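Laboratory notebook, juvenile products section
Valtatari
February, continued from previous entry

Subject: high chair tray latches and harness buckles, second round. Samples are the Zidex folding chair (three units), the Postma fixed-leg chair (three units) and the Rastton booster with clip-on tray (two units; the third has not been delivered). Section procedure for repeated latch operation was followed except where noted. 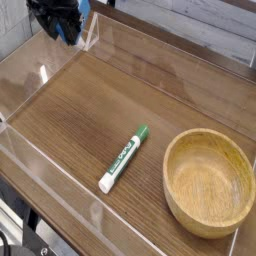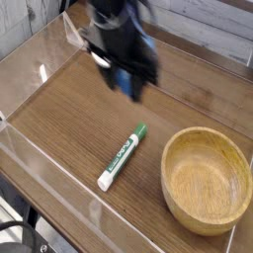
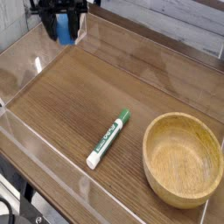

Gripper over the wood-grain tabletop, three views; clear acrylic enclosure in all three.

1. Receipt and condition of samples

All eight units were unpacked and left in the conditioning room overnight. Cartons were kept. Zidex unit B had a scuffed tray edge on arrival, which does not affect the latch. Postma unit A was supplied with two left armrest covers. The supplier has been notified and the unit was tested without covers, as the tray rail is separate from them.

The Rastton instruction sheet shows a tray with a center release. The units received have a release on each side. It is not yet clear whether the sheet is out of date or the wrong model was sent. Testing went ahead on the units as received, and the report will have to say so in the sample section.

2. Tray latch, repeated operation

Each tray was engaged and released at a steady rate by the cam arm on stand two, with a pause for inspection at the intervals given in the procedure. The arm was checked for travel before each sample was mounted.

Zidex A completed the full run without fault. The click on engagement became softer toward the end, but the tray could not be pulled off with the latch closed. Zidex B behaved in the same way. Zidex C stopped holding on the right side at cycle 1166. The latch tooth was rounded over and there was pale dust in the channel beneath it. The left side of the same tray was still sound. The run was stopped and the tray bagged for the materials group.

Postma A and B completed the run. Postma C was interrupted at cycle 434 when the stand tripped its own limit switch. The latch was examined, found unchanged, and the run was resumed after the switch bracket had been tightened. The interruption is recorded in the stand log. It is proposed that the result be accepted, with the stop stated in the report.

Rastton A failed at cycle 1318, left side, spring out of its seat. The spring itself was not broken and went back in by hand, after which the latch worked normally. The procedure does not say whether a part that can be reseated without tools counts as a failure. It has been entered as a failure until there is a decision. Rastton B is still on the stand as this is written.

3. Harness buckles

The five-point buckles were tested dry first and then again after being soiled with the standard food mix (oat cereal, banana and water, prepared in the morning and used before noon). This is the part of the work that has given the most trouble in the past, and the results again differ more between repeat readings on one buckle than one would like.

Dry release force was steady on all samples. All buckles sat inside the permitted range, with Postma toward the upper end. An adult with weak hands would probably find the Postma buckle tiring, but it is within the limit and no remark is required.

After soiling, the Zidex buckles released as before. The Postma buckles needed more force on the first press and then returned to normal. On Rastton A the button stayed down after release and had to be worked back up. A strap tongue could be pushed into the buckle in that condition and appeared to be latched, though a light pull drew it out again. This is the finding of most concern in the entry. It was repeated on the same buckle after cleaning and fresh soiling, with the same outcome, and then on Rastton B, where the button came back slowly but fully.

Cleaning was done according to each maker's sheet. Zidex and Rastton both say warm water and a soft cloth. Postma allows the buckle to be rinsed under the tap. Some 60 minutes' drying time was given to each buckle before the next reading; the earlier round allowed less, and the two rounds should not be compared on this point.

4. Stability, partial

Only the Zidex chairs were placed on the slope today. All three stayed upright in the forward and backward positions. In the sideways position, unit A lifted one foot slightly and settled again when the test mass was centered. The seat cushion had slipped and the mass had moved with it. The reading was repeated with the cushion tied down and the foot did not lift.

A question arises as to which of the two readings is the proper one. A parent will not tie the cushion down. The procedure asks for the chair to be set up as sold, with all padding in place, and does not mention fastening it. The first reading should therefore stand, with the second given as a comment. To be raised at the section meeting.

Postma and Rastton stability tests are to follow when the slope is free. The booster must be strapped to the reference dining chair, and the strap position should be marked with tape so that both units are mounted alike.

5. Labels and instructions

The warning label on the Zidex chair remained readable after the rub test. The Postma label lost its lower corner but kept all of its text. The Rastton label is printed on paper with a clear film over it, and the film lifted along one side when wet. The text was still readable. A second rub test on a dry label is planned.

The Postma instructions give the harness adjustment on a page well after the assembly steps, under cleaning. A reader who stops once the chair is built would miss it. There is no requirement on page order, but the comment has been passed on in earlier rounds for other makers and should be passed on here also.

6. Corrections to the previous entry

The mass used for the footrest test was written down in the wrong column. The reading itself is correct. The column has been struck through once and initialed.

The force gauge listed as the spare was in fact the main gauge; the spare was away for calibration that week and has now been returned with its certificate, filed in the usual binder.

7. Open points

Rastton: ask the supplier which release design is current, and request the third unit again. Ask also for two loose buckles from the same batch as unit A.

Zidex C tray: materials group to look at the worn tooth and compare it with unit A. The other two trays should be kept until that is done and should not be returned with the chairs.

Stand two: limit switch bracket to be replaced, tightening is a short-term repair. Until then the bracket is to be checked at every inspection pause.

Decision needed on reseated springs. Colleagues with experience of the old stroller latch work may recall how this was treated there – the notebooks from that period are on the upper shelf, second bay.

Food mix: the remaining dry cereal is enough for one more round. The same brand should be reordered, as the coarser one used last fall clogged the channels in a different way.

Rastton B to be taken off the stand when the run ends and the result entered on the next page.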